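7. When an arm stops halfway through a pick

I've had this fault more than any other on the Losel cell, so I've given it a section of its own. One arm just stops, the other carries on as if all's well, and you're left wondering which one to shout at! Start with the light low down on each arm, and look at how the cable hangs.

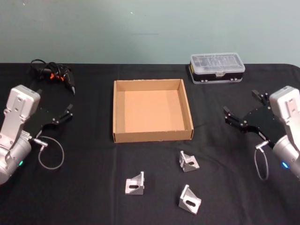
Fig. 14. Both arms over the bench, tray between them, brackets still to be packed.

Caution: a stopped arm isn't a safe arm. Mine once woke up and closed on my sleeve (my own fault, I'd skipped step 1).

1. Press the stop button and wait 10 seconds before you reach in.

2. Follow the cable from its connector on the arm. It should hang in an easy loop. If it's pulled tight, back the arm off by hand in free mode.

3. Push the connector home. Petro Bilyk found ours sitting a hair proud in May, after we'd blamed the software for days.

4. Look at the gripper fingers from the wrist view. You want them open, with all their screws in place and nothing caught between them. Check the glue gun cord too, and keep it well out of reach of the fingers. 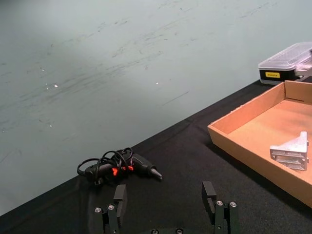 5. Take any brackets out of the tray, then lift away whatever's left in front of it. The restart routine sweeps low and will happily shove a bracket off the bench.

6. Send both arms to park. They should swing right back, leaving you a clear view of the tray from where you stand. 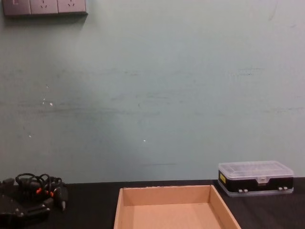
If one arm refuses to park, don't keep pressing the button (I know, I do it as well). Three tries is plenty. Switch off at the controller, count to 5 and go back to step 2.

Note: on the older Stoltar controller the fault log wipes itself at power-off, so copy it first. Jingyi Wan keeps ours and would much rather have a log than my version of events.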